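### 3.2 Consent orders and the division of household goods

Most of the files we read were settled before a final hearing. Of the 259 property files in the sample, only 16 went all the way to a judge's decision on who keeps what. The rest ended in consent orders, often two pages, sometimes less. Short orders are cheap. They also leave a lot out – furniture, kitchen things, tools, pets, photo albums.

We coded each order for whether household contents were (a) listed item by item, (b) dealt with in one general clause, or (c) not mentioned. Coding by Nowicki and Hulme, disagreements settled by Oda. The general clause was by far the most common. Usual wording is that each party keeps "the items presently in their possession". Fine if both people have already moved out and taken their things. Not so fine where one is still in the house and the other is staying with a sister.

Interviews backed this up. One woman, separated in January, had signed an order giving her husband everything in the home becuase her solicitor told her the contents were worth less than the letter needed to argue over them. In money terms probably right. She put her own share at $2,000 and the lawyer's bill for going after it would have been higher. But she brought it up four times in an hour, and the superannuation split only once.

Value on paper and value to the person are different things, and the forms only ask for the first. The financial statement has a single line for contents. Most people put a round number. Several told us they guessed.

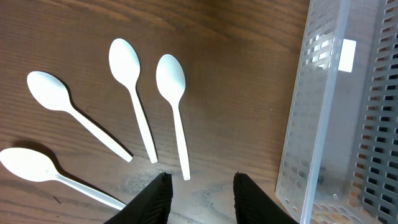

Okabe (working paper, Onishi Centre) makes a similar point about defended divorces. Where one spouse doesn't accept the marriage is over, small property can stand in for the bigger argument. We saw some of this. A husband who would not sign anything that used the word "former". A wife who returned the same box of records twice. These are single cases and we don't want to lean on them too hard.

Cost is the other half. Median legal fees up to the consent order were $1,334 where both sides used the fixed-fee service at Brimadix, and a good deal more where they didn't. Fixed fee means limited letters, and limited letters means contents get the general clause. Practitioners were open about it. One said she tells clients to sort out the kitchen themselves, with a friend in the room, and ring her only if the car or the house comes up.

Two limits on all this. First, the files show what was ordered and not what was handed over; follow-up was patchy and we had no way to chase it. Second, de facto couples are under-represented in the registry sample, so the picture for them may be quite diffrent. Kudo's survey data covers that group better and we come back to it in section 4.

Enforcement next – very few applications, mostly about vehicles.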